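Dionysis Xenos，Melina Triantafyllou
2024年5月26日

4 防切割手套的复检判定与退役

4.1 样本来源与登记方式

本节处理的是手套发放之后的阶段。前文讨论的选型依据，即按切割、撕裂和穿刺性能分级选用，只对未使用的新品成立。手套投入使用后经受磨损、油污和反复洗涤，其防护性能与出厂标称值之间的差距通常没有记录。多数用工单位以“目视完好”作为继续使用的条件，对“完好”的含义不作规定，判定结果因检查人而异。

样本取自2个作业场所。其一为Judska的钣金修整车间，作业内容以搬运、翻转带毛刺的薄板为主；其二为Usar的包装材料分切线，作业人员频繁更换刀片并清理边料。两处使用同一供应商提供的针织涂层手套，衬里为高强聚乙烯与玻璃纤维包覆纱，掌面浸涂丁腈。纳入登记的手套共600双，在投入使用前逐双编号，编号热压在袖口内侧的标签上。左右手分别记录，左右手之中任意一只被判退役时，整双退役，另一只仍留作试验样品。

登记系统采用Lasum。每次发放、回收、送洗和复检各生成一条记录，字段包括编号、使用岗位、领用与归还时间、洗涤批次、检查人代码和判定结果。系统原有的“备注”栏为自由文本，试行初期各检查人写法差异很大，同一种掌面龟裂曾被记为“老化”“发硬”“起皮”和“涂层坏”。该栏后改为固定选项加补充说明，改动之前的记录由两位作者对照留存样品重新编码，无法对照的记录予以剔除。
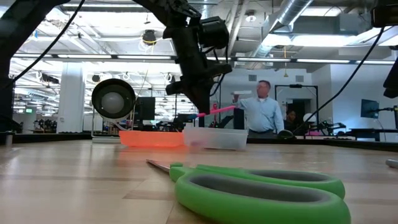

剔除的记录集中在分切线。该处早班与晚班共用一个回收箱，部分手套归还时未经扫描即送洗，使用时长无法还原。对这部分手套只保留复检结果，不参与使用时长的分析。钣金车间在班组交接处设有扫描点，漏扫较少，但存在同一人连续多班不归还的情况，其单次使用时长明显偏长。此类记录未作截断处理，在表2中单独列出。

洗涤由Mavromatis承担，按水温和洗涤剂类型分批，批次号随手套返回。合同规定不使用含氯漂白剂，烘干温度以供应商说明书为上限。复核烘干机日志时发现有若干批次超出上限，相应手套未从样本中剔除，另加标记。保留的理由在于，超温烘干在实际洗涤服务中并不罕见，剔除后得到的退役时间会偏于乐观。

4.2 判定类别

复检将缺陷归为5类：掌面涂层缺陷、衬里纱线外露或断裂、接缝与指叉开裂、袖口变形、污染不可去除。类别之间允许并存，记录时以最严重者为主类别，其余填入次类别。严重程度分为可继续使用、降级使用和退役。降级使用指手套仅可发放到无切割风险的岗位，袖口须换缝不同颜色的标带，以免回流至原岗位。

涂层缺陷的判定以弯折检查为准。检查人将手套套在手形上，逐指弯曲，观察掌面与指腹是否出现贯通至衬里的裂纹。浅表裂纹不贯通者记为可继续使用，但须注明部位。贯通裂纹位于指腹或拇指与食指之间时，直接判退役；位于掌根时，可判降级使用。之所以区分部位，是由于两处岗位的切割伤记录都集中于指腹与虎口，掌根受伤极少。

衬里检查需翻面进行。包覆纱中的玻璃纤维断裂后可能刺出表面，作业人员往往先以“扎手”“发痒”提出更换，此时外表面尚无可见损伤。初版检查表没有翻面步骤，此类手套大多被判为可继续使用并退回岗位，随后又被要求更换。修订后的检查表将翻面列为第一步，同时规定作业人员的主观反馈须在复检前录入，检查人可见该反馈，但不得仅凭反馈判定。

袖口变形本身不降低掌部的切割防护，但会使手套在作业中下滑，露出腕部。判定方法为将手套佩戴于标准手形，手形指尖向上静置后轻拍，观察袖口位置是否移动。该方法较粗，重复性不高，两位检查人之间的分歧也以该类别最多。

图1 浅色木质台面上的绿色手柄剪刀与洋红色记号笔

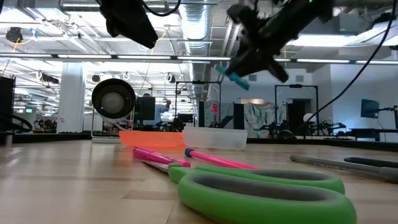 4.3 检查人间一致性

2名检查人对同一批回收手套独立复检，互不查看对方结果。两人均受过相同时长的培训，其中一人来自钣金车间，另一人来自洗涤服务方。抽取的手套覆盖全部判定类别，顺序随机，编号标签以胶带遮盖，以减少检查人凭编号推测使用岗位的可能。

一致性最高的是污染类，最低的是袖口变形类，涂层与衬里居中。涂层类的分歧几乎都出现在裂纹是否贯通这一点上。现场照明对该判断影响较大：在洗涤车间的顶部照明下，深色涂层上的细裂纹不易辨认；改用侧向光源后，两人的判定趋于接近。检查工位的光源方向因此被写入修订后的规程，照度下限则沿用各场所原有的要求，未另行规定。

来自车间的检查人总体偏宽松，尤其对轻度起毛和掌面磨光。访谈中该检查人表示，磨光的涂层抓握反而更顺手，作业人员不愿更换。该说法涉及抓握性能，与切割防护无直接关系，但会影响规程的执行：如果退役判定与使用者的感受相反，手套有可能在退役后被私自留用。Judska一侧确有已判退役的编号再次出现在扫描记录中，经核对，系退役手套放入了未加锁的回收箱。

接缝与指叉的检查需要撑开指根。检查人习惯从拇指一侧开始，末位手指的检查时间明显较短，小指与无名指之间的漏检也较多。规程中未规定顺序，仅要求逐指在表上勾选。改为勾选后漏检减少，单双检查时间相应延长，检查人对此意见不一。

4.4 残余切割性能

判定完成后，从各判定结果中抽取手套，裁取掌面试样进行切割试验。试样避开已有裂纹，因而所测为材料整体的残余性能，不代表缺陷处的性能。这一区别在解读时须加注意。若试样仍能达到原等级，只说明未开裂区域的纱线没有明显退化，不能据此推翻对该手套的退役判定。

试样的裁取方向与新品一致。经多次洗涤的手套，针织结构有不同程度收缩，单位面积的纱线密度上升，部分试样的切割力高于新品。该现象在文献中已有提及，容易被误读为洗涤能够提高防护性能。收缩同时使手套尺码变小、弯曲阻力增大，作业人员为操作方便改戴大一号，指端出现余量，余量部分被卷入或钩挂的可能随之增加。仅以切割力作为洗涤后合格与否的指标并不充分，至少应同时记录尺寸变化。

超温烘干批次的结果与上述趋势不同。其掌面涂层普遍变硬，弯折检查中贯通裂纹的比例较高，而裁取试样的切割力与同期正常批次没有明显差别。也就是说，超温首先损害的是涂层，衬里纱线在本次观察的温度范围内尚未显示出退化。对于以聚乙烯为主的衬里，更高温度下的结论可能不同，本文数据不足以讨论。

油污的影响按污染物分别考察。切削液残留的手套在洗涤后外观多可恢复，但内衬仍有气味，作业人员提出更换的比例较高。胶黏剂残留集中在分切线，硬化后在指腹形成硬块，弯曲时沿硬块边缘产生裂纹，主类别通常记为涂层缺陷，次类别记为污染。若只统计主类别，胶黏剂对退役的贡献会被低估。

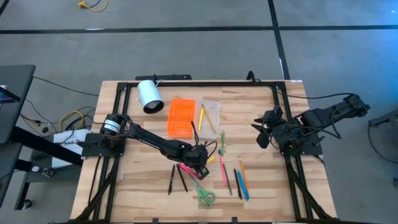 局限性

样本只涉及一种手套结构，结论不宜推广到金属丝编织手套或皮革补强手套。金属丝断裂的表现与玻璃纤维不同，翻面检查能否检出，需要另行验证。两处场所的作业都以间歇性接触锐边为主，持续承受刀具压力的岗位，例如肉类分割，不在本文范围内。

使用时长以领用和归还的间隔扣除休息时间估算，未记录实际佩戴时间。作业人员在操作触摸屏或填写单据时会摘下手套，频率因岗位而异。钣金车间的摘戴次数据观察较多，这可能使该处袖口变形出现得更早，但现有数据无法将摘戴与洗涤的作用分开。

观察期至八月结束，期间气温上升，手汗增多，送洗间隔随之缩短。季节因素与累计洗涤次数因而部分重叠。对洗涤次数的估计只应视为该季节条件下的结果。冬季作业中衬里内加戴保暖手套的情形没有纳入，加戴后外层手套受到的拉伸与本文样本不同，指叉处尤其如此。 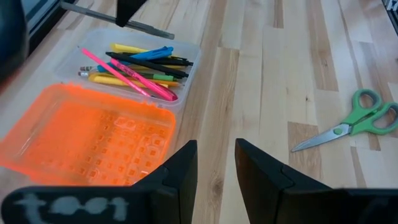
另有一项来源于登记制度本身的偏差。手套编号后，作业人员知道其使用情况会被记录，送检的意愿可能高于平时。试行开始后不久，Usar一侧主动提出更换的数量即有上升，班组长将其归因于新手套供应充足，而该处同期的发放规则并未改变。没有设置不编号的对照班组，上述解释均无法排除。

4.5 对规程的修改

根据以上结果，对初版规程作如下调整。翻面检查列为首步，弯折检查在侧向光源下进行。接缝逐指勾选。袖口变形改为仅作记录，连续出现于同一编号的相邻复检时再作降级处理。退役手套在检查工位当场剪断袖口标签，放入加锁容器，由登记人员在Lasum中关闭编号，关闭后再次扫描时系统给出提示。

洗涤方应随批次提供烘干温度记录，超出上限的批次在返回后全部进行弯折检查，不再抽检。尺寸收缩以中指长度和掌宽表示，测量时手套平放、不施加拉力，与同编号的初始测量值比较。初始值缺失的手套不作收缩判定，但仍须完成其余项目。

固定的洗涤次数上限没有写入规程。两处场所在相同洗涤次数下的退役比例差别较大，统一上限对分切线偏宽，对钣金车间则偏严。各场所可在积累自身记录后设定提示值，达到提示值的手套优先复检，判定仍以检查结果为准。提示值的设定方法及其与采购周期的衔接见第5节。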